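Bedroom Jewelry Sort, August

Photos by Mahsa Mousavi

Everything I wear on my wrists, neck and hair had ended up in one pink tray. I spent part of an afternoon going through it at the round table in the bedroom. Most of it is inexpensive, and a few things came from the Mahmoudi shop in Griltlow, which closed last year. I set a limit of 10 pieces to give away and got to 14.

Necklaces
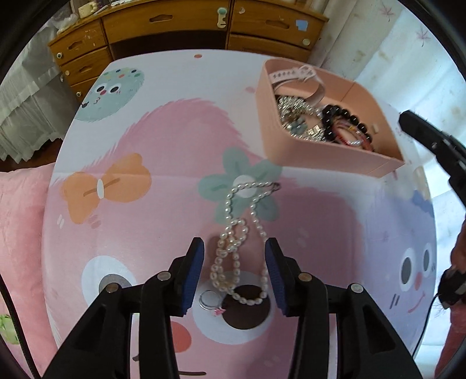 My aunt gave me the freshwater pearls when I finished school. She bought them at a market in Plunorbridge and bargained for them. The pearls are small and irregular, and the clasp is on a short length of silver chain, so I can wear them a little longer over a sweater. I plan to have them restrung before winter. They stay.

The tray

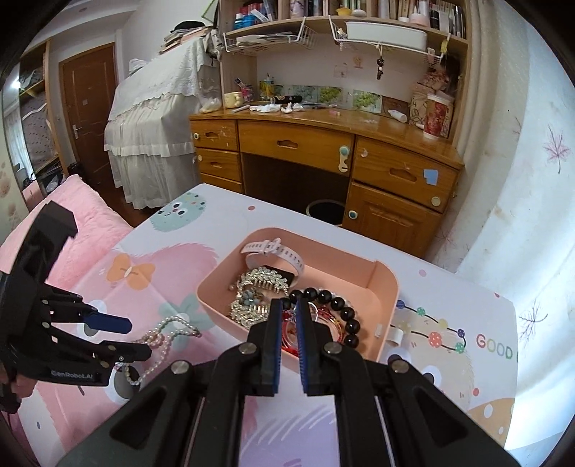 Bracelets

The black bead one goes with most of my work clothes and I wear it more than the rest. The thin red and gold ones tangle every time. I am going to try keeping them on a cardboard tube.

Hair pieces and pins

The rhinestone comb was for a cousin's wedding and has been out twice. I kept it, and the brooch with the blue-grey stone too.

Still to do

Find a small box for single charms, and take the giveaway bag to the Unov thrift store. They close at 6.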